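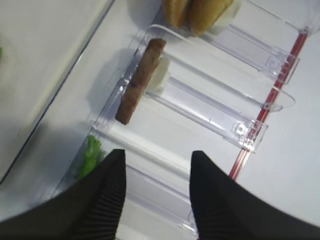 2005-04-03

Clocks went back last night and I forgot, so I was up at what I thought was a civilised hour and turned out to be the only person awake in the street apart from the magpies. Made tea, sat on the back step in my dressing gown and ugg boots, and felt quite smug about the extra hour until I realised I'd already used it lying in bed worrying about the choir.

So, the choir. I have to write this down or I'll go round and round. Marlene rang at teatime yesterday (Marlene Dantas, altos, the one who does the urn) and said had I seen the email from Iolanda. I had not seen the email from Iolanda. I don't look at the email on weekends, it takes the computer ten minutes to warm up and then the phone's tied up. Well, said Marlene, she wants us to do the Falcão. All of it. In October!

I had to sit down. The Falcão is the big Portuguese one Iolanda Portela has been threatening us with ever since she took over as conductor. It goes for 40 minutes without a break, and there's a bit in the middle where the altos split three ways, and at last count (generous count, with Joan's bad hip) there are 9 of us. So that's three to a part, and one of my three is going to be Beryl, who sings whatever the sopranos are singing only lower down. I love Beryl. She brought me soup every second day when I had shingles. But I'm not standing next to her in the middle of the Falcão with no piano.

Marlene was all for it, which surprised me. She said we've done the same carols and the same Gilbert and Sullivan bits since her youngest was in primary school and if she has to sing "Three Little Maids" one more time in a cardigan she'll walk into the sea. I said Nirkton is four hours from the sea. She said she'd drive.

Anyway I got off the phone and went straight to the piano stool to see if I still had the copy Iolanda handed round at Christmas, and of course I did, under the Messiah and the gas bill. Tried the alto line with one finger. It's lovely, I'll give it that. It starts down low, sort of rocking, and then it climbs and you don't notice you've climbed until you're up there. I played the first page over and over until the dog left the room. Then I turned to page 24 and shut it again. Seven flats! Who needs seven flats? There aren't that many in Plalura.

And the words. I've got no Portuguese at all. I've got a bit of church Latin and the menu Italian everyone has. Iolanda says it's all in the nose and if we can do a good blocked-up cold we're halfway there. She's going to make us a tape. I hope she talks slowly on it, she gets excited and speeds up, and when she's really going she conducts with her whole head and you can't tell the beat from the hair.

I was thinking about Mum this morning, on the step. She'd have said have a go. She sang in the Plalura Methodist choir right up until they closed the church, and she couldn't read a note, she learnt everything off the woman beside her. Fifty years of standing next to Mrs Hatch and listening hard. I found that out very late, I always assumed she could read. I've still got her folder, the black one with the elastic gone, and I reckon I might use it for this. It's the right size and mine's got biro all over it from the time the pen went in my bag.

Rest of the day was ordinary. Did the sheets. There's a nip in the wind now and they took till nearly three to dry, and one of the pillowslips has a scorch mark I swear wasn't there before. Picked the last of the tomatoes, green and all, and put them along the laundry windowsill with a banana. Colin next door leaned over and told me it should be an apple. I said it's always been a banana. He said suit yourself. Ten minutes later he passed me an apple over the fence, so now they've got both and we'll see.

Colin used to sing, you know. Bass. Proper bass, floor-rattling, he did the solos at the Anzac service one year and made the minister cry. He gave it away when Pat died and none of us has liked to ask. I nearly asked him today. I had it all ready, I was holding the apple, and then he started on about his gutters and the moment went. We've got 2 basses at present and one of those is on night shift half the month. The Falcão has a bit at the start where it's basses on their own, just a long low note, and then everyone comes in over the top like a tide. You can't do that with one bloke from the bakery.

I might take him a jar of chutney when the tomatoes are done and bring it up then. Or get Iolanda to do it. She's got no shame at all, she stopped a man in the Nunico car park once because she heard him whistling in tune. (He joined! He's the tenor with the sandals.)

Rang Marlene back after tea to tell her I'd had a bash at it. She'd been doing the same, except she's got no piano so she was working it out on her granddaughter's recorder, and she played me the opening down the phone. It sounded like a kettle having a nervous breakdown. We both got the giggles so badly I had to put the receiver down on the bench and walk around the kitchen. I've known her more than 40 years and I don't think I've laughed like that since the fete with the ponies.

So I suppose I'm doing it. I told her I'd do it if she stands on my other side, then I've got Beryl in one ear and the right notes in the other. She says she can't guarantee the right notes. I said near enough.

Things to do before rehearsal: ring the music shop about whether they can get extra copies, because the photocopies are so faint on the left-hand side you lose the first bar of every line. Find my other glasses. New elastic for Mum's folder. Ask Iolanda what the squiggle is on page 6, it's over a rest, and I can't see how you can do anything fancy to a rest. Also somebody needs to tell her about the hall. It's booked out for the spring flower show the first weekend in October and those women will not budge for anyone, Portuguese or otherwise. I'm on the roster for the flower show teas myself, come to think of it, so I can't very well be the one to complain.

It's only eight and it's been dark for ages. I never like this first night after the change, it feels like somebody's taken something off you. Dog's back in and snoring on my feet. I've had that rocking bit going round in my head since lunch, the first page, and I can get nearly to the end of it now without the music. After that I go into "The Holly and the Ivy" and can't get out.

Must remember the bins.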